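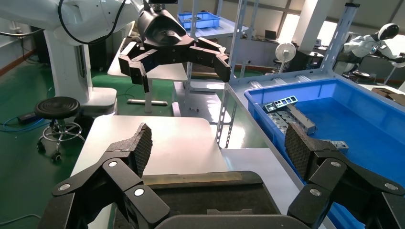
Slide 1. White tabletop, blue plastic bin.

Slide 2: who I am

Good afternoon. I'm Catalina Alarcón. I run the kitchen at Campos, which cooks lunches and take-home suppers for people who are sick or can't get to a store. Before this I cooked in restaurants for a long time, mostly on the line, then as sous chef at Jasik under Cayetano Rivas.

I was asked to talk about going from a restaurant kitchen to a meal kitchen. I'm going to stick to the cooking: menus, salt, texture, reheating. If you want the money side, Telmo Bravo is on after the break and he knows it far better than I do.

(Ask for hands: who cooks in a restaurant now? Who cooks for a program? Adjust from there.)

Slide 3: what we make

We send out 2949 meals in a normal month. February was lower on account of the ice. Every meal is cooked, chilled, packed and sealed in our building, and the person at home heats it in a microwave or an oven.

The menu runs on a 4 week cycle. I tried a longer one the first year. The cooks never got good at any of the dishes and the ordering was a mess. With the shorter cycle people do see the same stew come back, and some of them call to say they look forward to it.

Slide 4: the plate gets eaten tomorrow

In a restaurant you taste the dish and it goes out. The guest has it while it is still what you tasted. In our kitchen the dish sits cold overnight, rides in a van, sits in somebody's refrigerator and then gets heated by a person who may be tired and may not read the label.

So we stopped judging food off the stove. We pack a portion, chill it, and eat it the next day out of the microwave in the break room. That portion is the one we talk about. Grigore Anghel, my sous chef, keeps a notebook of these tastings and it is the most used book in the place.

Things that did well in the notebook:
Braised chicken thighs
Lentils with carrot and cumin
Pork shoulder in green sauce
Baked polenta
Cabbage, almost any way

Things that did badly:
Chicken breast, sliced
Risotto
Green beans cooked bright
Anything with a crust
Fried eggs (I did try)

(Risotto story if there's time. Keep it short.)

I put a mushroom risotto on the first menu. I had made it at Jasik for years. The next day it cut like cake. We switched to barley with the same mushrooms and the same stock, and that dish is still on the menu.

Slide 5: salt

Most of our people are on some kind of diet plan, and a lot of those plans limit sodium. I won't give medical numbers here. Our dietitian, who works with each person's clinic, sets them and I cook to them.

What I can tell you is how the cooking changed. I used to salt at every step. Now I hold nearly all of it until the end, where the tongue meets it first. We toast our spices every morning. We use vinegar and lemon a lot, added after the pot comes off the heat. We cook onions much longer than I ever had time for in a restaurant. Tomato paste gets fried until it darkens.

We make our own stock with no salt in it. If you do one thing after this talk, do that. Bought stock will use up your whole allowance before you've started.

Cold food tastes flatter than hot food, so don't adjust anything straight from the walk-in. Heat a cup of it first.

Slide 6: soft food

Some meals have to be soft or pureed. For a while we just blended whatever was on the menu that day. It was safe and it was grim. A blended roast dinner is brown.

Maximiliano Tejada took this over. He came from pastry, and he treats each part separately: the carrot is one puree, the meat another, the potato another, each seasoned alone and piped into its own section of the tray. It takes him longer. We have 6 soft menus now and they get their own tasting, same rules as the rest.

Notes from him that I was told to pass along:
Peel everything, even what you'd normally leave.
Strain twice.
Root vegetables hold their shape after reheating. Peas need help, and he uses a little potato.
Check every batch against the texture standard you've been given. Don't go by eye.

Slide 7: the line

A restaurant line is built for many dishes at once. Ours makes one dish 295 times. The first mistake I made was to set up stations like a restaurant, with each cook owning a part of the menu. People stood waiting for each other.

Now the morning crew cooks and the second crew packs. Cooking starts at 6 and the hot food is in the blast chiller before the packers get going. Packing is done in a line, protein first, starch second, vegetable third, sauce last. Sauce goes over the protein, always. It keeps the meat from drying out in the microwave.

We weigh the first trays of each run, and then one out of every batch. Scoops drift. A tired hand packs heavy, and then you're short at the end.

Slide 8: labels

We rewrote these more than any recipe. The name of the dish in large type. Heating directions in two lines. Use-by date. Allergens. We had a little paragraph about each dish and took it out so the type could be bigger.

Lift the corner of the film before heating. That one sentence cut our complaint calls more than anything I did at the stove.

Slide 9: what I miss, what I don't

I miss searing. I miss a sauce made in the pan in the last minute. I miss seeing the plates come back empty, which is how you learn in a restaurant. Here we put a card in the bag, and the drivers ask at the door.

I don't miss midnight. I am home for supper.

Slide 10: questions

(Leave ten minutes. Likely ones: equipment, staffing, whether we take culinary students. Yes to students, two at a time, they should write to Grigore. For the chiller question, we use a Vindach and I'm happy with it, but measure your doorway before you order any chiller. For recipes, the barley and the green sauce are on the handout, back table.)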